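Orathai Rojanasak has coached the Dromcombe robotics club for 3 years, and she still winces at the word "autonomous."

"Parents hear it and picture the thing thinking," she says. "It has 672 recordings of students doing the job by hand. I'd like to see what it does with a part it has never met."

I asked whether two arms were needed to hold one bracket. She laughed and passed the question along.

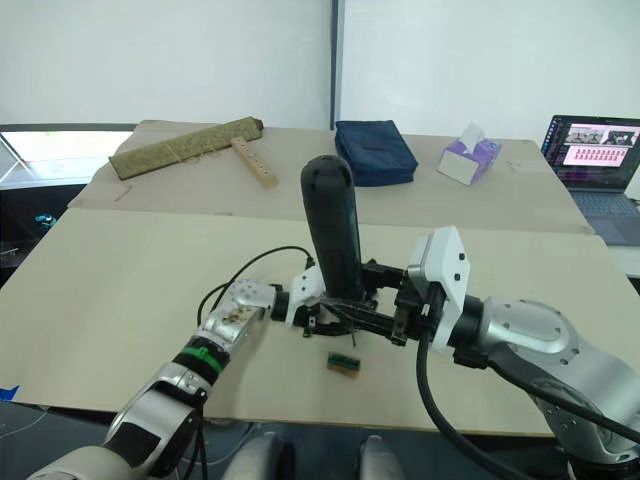
Jirayu Chantharasri, a senior, took it seriously. "One arm would be easier to program," he admits. "We wanted the harder version. Maybe that was vanity."

The club meets Thursday, and the Zonovby contest allows 20 minutes a run. Will they be ready? "Ready for what we practiced," he says. Rojanasak would have preferred a plain yes, but she doesn't believe in those either.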